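12 Nov 2021

Bench notes, arm cell, afternoon.

Jurgita asked me to write down where we are with the sorting job before the talk with the packing crew, so this is longer than usual. We are still on the yellow blocks as stand-ins for product. The program is Etano build 4, same as yesterday except for the approach height, which I dropped a little.

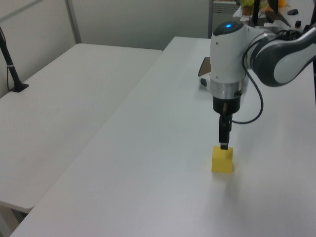
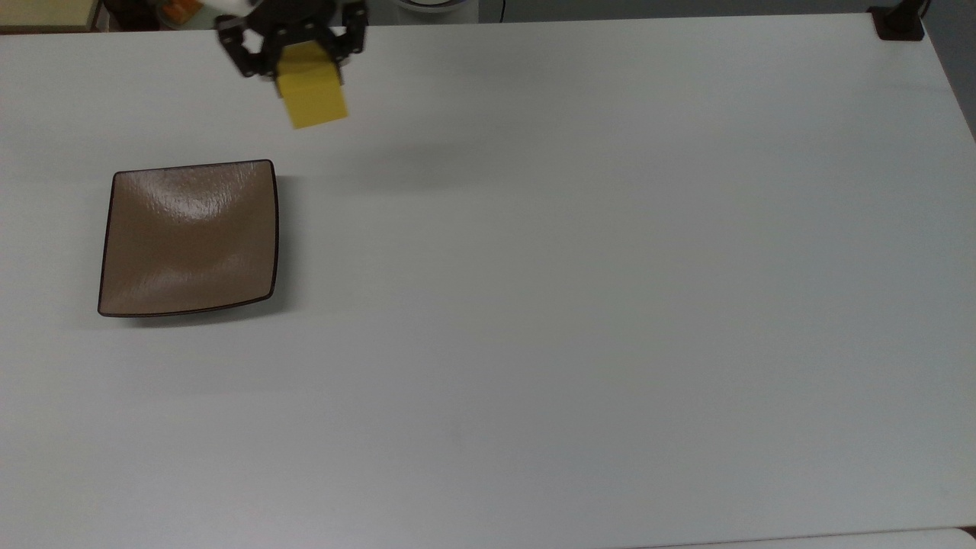
Yellow block on the white table, and the same colour block held up with the brown plate beside it.

Picks: fine most of the day. The gripper comes straight down and closes where it should as long as the block is square to the fingers. If the block is turned more than a bit, one finger lands on top of it and the arm stops and waits for a reset. That happened twice before lunch and I didn't touch the program for it, just turned the block by hand. On the real line there won't be somebody standing there to turn things, so it needs fixing before Salazar sees it.

Places: less good. The dish has a raised rim and the block clips it if the drop point drifts toward the edge. I moved the drop point to the centre and slowed the last part of the move. Better after that. Jonas thinks the glaze is throwing off the overhead camera, because the bright patches shift when the lights at the far end are switched on. He may be right. I want to try a matte tray from stores before we spend a day on camera settings.

Ran 355 cycles by the counter. I have not split out the stops yet. The log is on the shared drive under Skesodov, in the folder with this week's settings file. Please don't rename it, the report script looks for it by name.

Now the part Jurgita wanted.

What the cell would take over at Cokach is the move from the bench to the display dish, all day, one piece at a time. When I was out there in July two people did it per shift, standing. They both had sore wrists and one wore a brace. They were quick, and they also did a lot that isn't in the job sheet. They pulled pieces with a bad corner without looking up. They noticed when the dishes came through greasy and yelled to the wash room. They covered the label printer when it jammed. None of that is in our program and I don't think most of it should be, but somebody will still have to do it.

The plan from their side is that both people stay and the job becomes tending the cell, plus checking, plus dishes. I asked if the pay grade changes and was told that is being looked at. I would like an answer to that before we stand in front of the crew with a video of the arm working. They will ask it first and they should.

Jonas spent an hour with their lead on the phone. His notes, shortened:

– She doesn't mind the arm. She minds being called over every ten minutes to clear a stop and still having her own count to make.
– She wants the reset where she can reach it without walking around the table. Ours is on the wrong side for that.
– She asked if the indicator light on the arm could be seen from the wash room door. It can't, it's small. We should put a stack light on a pole.
– Night shift has one person on that side of the building. If the cell stops at night it stays stopped until they get back from the dock.

I had been treating a stop as a small thing. You press reset and carry on. For someone with three other jobs it is a trip across the floor, so I'm going to start logging how long each stop lasts as well as how many we get. Jonas will add a timer to the log script.

We also talked about speed. The arm is slower than either of those two by a fair bit. Management knows and is fine with it, as it runs through breaks. I'd sooner say so plainly at the meeting than have people find out by watching it.

To do:
Matte tray from stores, same outside size as the dish if they have one.
Rotate the wrist to match the block before closing. Jonas has code for this from the last job.
Move the reset box to the operator side.
Price a stack light.
Jurgita to ask about the pay grade, in writing.
Clean the finger pads and check for wear.

Left the arm parked and powered down. The clamp on the table corner felt loose when I leaned on it, so I tightened it. If the camera check is off in the morning, look there first.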